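Questions people keep asking me about my music

I get a lot of the same messages, so I finally sat down with a cup of tea and answered them in one place. If yours isn't on the list, the contact form still works and I do read everything that comes through it (slowly, sorry!).

Are you a singer or a songwriter?

Both, but songwriting came first. I wrote for other people for years before I had the nerve to put my own voice on anything. The first song of mine that got released was sung by Alina Ciobanu, and I still think her version beats the one I do at shows.

How did you get started?

Wedding bands! I played keyboards and sang backup in one called Bustik, and we did 65 weddings in a single year, which I only know from the notebook where our drummer Deividas Kuusk wrote down every gig and what we got fed. You learn a huge number of songs that way, and you learn to play them at two in the morning with a toddler asleep on your amp case.

Is Raluca Bucur your real name?

Yes. There's also a Raluca Oprea who sings on two of my tracks, and people mix us up all the time. She's the one with the low voice. We went to the same music school and got each other's mail back then too.

Who produces your songs?

Mostly Vichien Khamphan. We met when he mixed a demo for me and sent it back with half the instruments muted. I was annoyed for a whole evening and then I listened again. We've worked together ever since, usually by sending files back and forth, and then arguing on the phone over the bass.

What do you use to record at home?

Nothing fancy. One decent microphone, an old pair of headphones, a laptop with a fan that's way too loud. I record vocals in the closet with the winter coats, and I keep the laptop out in the hall with the door pulled shut on the cable.
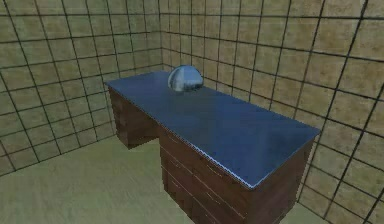

I've tried proper vocal booths and I always end up singing too carefully in them. At home I can do a take, go stir the soup, come back and do another one. Most of the lead vocals on Văduva were done that way, mostly after nine at night when the neighbors upstairs settle down.

What is Văduva about?

It means "widow" in Romanian, and the songs follow one woman through the first year on her own. It started with a story my grandmother used to tell. It isn't her life, though - I changed nearly everything, and my aunt still called me up to correct the details.

Which label are you with?

The last album came out on Favex. Before that I put out two EPs myself. Favex is tiny and they answer their emails, so I'm happy there.

Can I buy a physical copy?

We pressed 500 on vinyl and there are 52 left as I write this. They're in the shop, and I also bring a box to shows. The CDs are gone and I don't think we'll make more.

Do you take song commissions?

Sometimes. I do a few personal songs every year for anniversaries and so on, and I close the list in December so I can get some sleep. Send me a few lines on who it's for and what they're like. Please don't send finished lyrics and ask for "just a melody," I'm no good at that.

Can I cover one of your songs?

Please do! For a video or a live show, just mention who wrote it. If you want to release it on streaming, write to Favex first and they'll walk you through the license. Chord sheets are on the Wotik page, free to download. The one for "Salt Road" has a wrong chord in the bridge, so play E minor there.

Do you teach?

I have a handful of voice students, beginners mostly. My oldest is 70 and practices more than everyone else put together. I'm full right now, but I keep a waiting list, and spots usually open up in the fall.

Will you play in my town?

If somebody books me, sure. I can come solo with a keyboard or bring the trio. Ask your local venue to use the booking address on the contact page, and let me know if they have a piano that stays in tune.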